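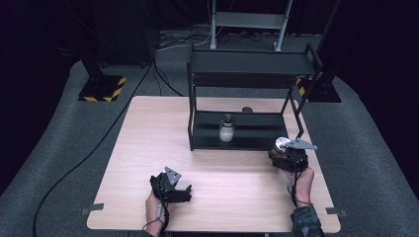

Too pale, is the word from upstairs, and would I please stop saying it darkens with time, as that is what I said in October and the ledger pages are still the colour of weak tea.

December 21, 2025. Ink, batch 221.

Fair comment, so back to the galls. Batch 220 was the Grisum galls, bought because they were cheap, and they were cheap for the usual reason: most had the little exit hole, wasp long gone and a good part of the tannin gone with it. I knew this when I ordered them. I have now written it down, so that next time I can ignore it in my own handwriting.

For 221 I went back to the Oncombe galls. Dark, heavy, hardly a hole among them. 60 g crushed in the mortar, pieces about the size of coarse pepper, one of which is still somewhere behind the radiator. Covered with 600 ml rainwater, left in the cupboard under a cloth for eight days. I had meant five. Skin of mould on top, lifted off in one piece with a spoon, rather satisfying. Liquor underneath brown and sharp-smelling, strained twice through old shirt.

Split it after straining: 200 ml for the test, the rest kept back without iron in case I made a mess of it.

Iron sulphate went in at the lower of our two rates. Last year's notes say "a bit more iron, seems fine", no weight given, which I would be crosser about if I didn't recognise the writing. The Pendurville copies were done with that batch and they have brown haloes already, so it was not fine. Weigh the iron. Write down the weight. 14 g this time.

Gum arabic: 9 g, dissolved overnight in a little warm water beforehand. Went in without lumps for once.

Strips on Alva cream laid, steel nib and quill, same sentence each time.
Wet: grey, thin, looks exactly like a complaint waiting to happen.
Ten minutes: slate.
One hour: properly dark with the quill, a shade behind with the steel.
Next morning: black. Both of them.

Ran 220 alongside on the same sheet. Next morning it was tea. Upstairs was right, and I shall mention it to them at some point in the new year.

Feathering slight on the Alva, worse where I leaned on the nib. On the cheap cartridge paper it spread like gossip. Could go up on the gum but then it sits on top and flakes when the page is folded, see the whole sad business with the map labels.

Stoppering: no more corks. The tannin gets into them, then they swell, then somebody uses pliers. Screw lids from now on, and wipe the thread before closing. Two cloves in the bottle against mould. I can't say they do anything, but the cupboard smells like a ham.

Still to do:
Water test on the strips once they are a week old.
One strip on the south window, half covered. Don't tidy it away.
Find out whether Grisum takes returns on crushed goods. I think I know.
Don't decant 220 into the good bottles. It can go for ruling lines, where pale is a virtue.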